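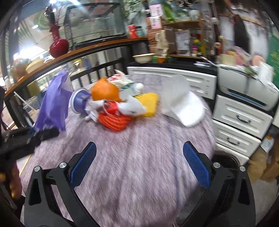 What Ploramgate Throws Away

November | By the Stondham project group
2 min read
Print | E-mail

We love this topic! For 5 weeks our group logged the household packaging thrown out on one street in Ploramgate, and we ended up with 548 entries. Soft plastic won by a mile (bags, wrappers, tissue packs), and most of it went straight in the trash.
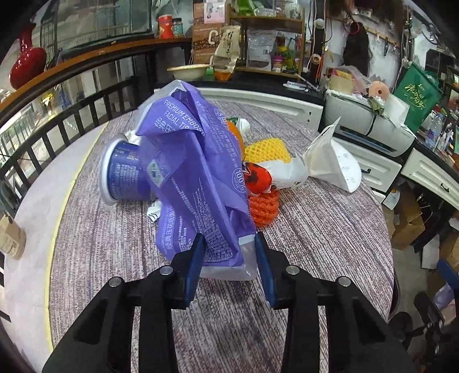 Page last changed: November

Cans did much better, and the Driten depot takes them all year. Next term we want to try a soft plastic drop-off at school and log that too!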